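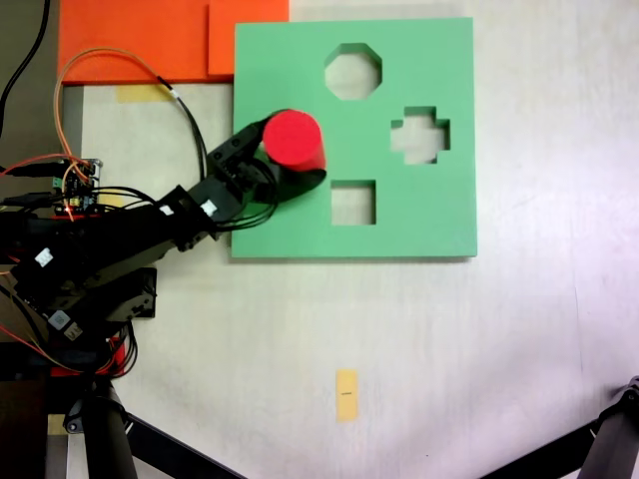 About Windbridge

Windbridge makes and lends shape boards, sorting sets and simple puzzles for preschools, clinics and home teachers. Laiba Hashmi and Loredana Ferraro started it in Randodden, in one room with a table and more shelves than the room needed. We still work from there.

A shape board is a plain thing: a thick panel with holes cut through it, and pieces to go with the holes. The first ones we drew had too many shapes crowded together, and small children gave up on them. We went back to a few openings with plenty of solid board between them. A square, a cross and an octagon are enough to keep a four-year-old busy, and the octagon gets mixed up with a circle more often than you would think.

We like strong colors. Pale green works well for a board and red for a piece, and the two are easy to tell apart on a white table.

The lending library opened in October with 90 sets. It now has 247, and 729 families and classrooms have borrowed from it. A loan runs for two months and can be renewed once. If a piece goes missing, tell us – we would much sooner cut a new one than get back a set that nobody can finish.
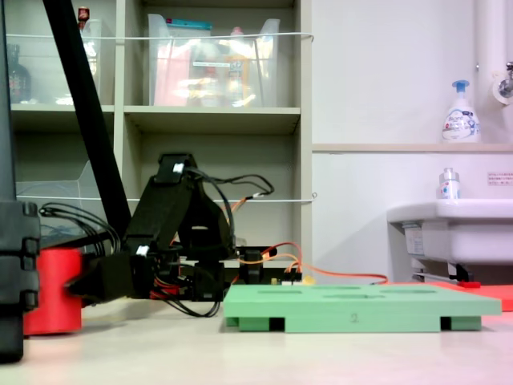

Storage takes up a good part of our day. We prefer open cubbies to closed cabinets, and clear bins to solid ones, so that the odds and ends can be found without emptying everything out. Elastic cord across the shelf fronts is cheap and does the job. We give the same advice to schools that ask how to set up a play corner, along with a flat mat for floor work and soap within reach.

Laiba looks after design and cutting. Loredana runs the library and answers the phone. Sustano handles our deliveries outside Randodden, and borrowers in Hjaltested can pick up and return sets at the Windbridge desk in the town library.

Visits are by appointment. Please bring the set number if you are returning something.

Page updated 24/05/2018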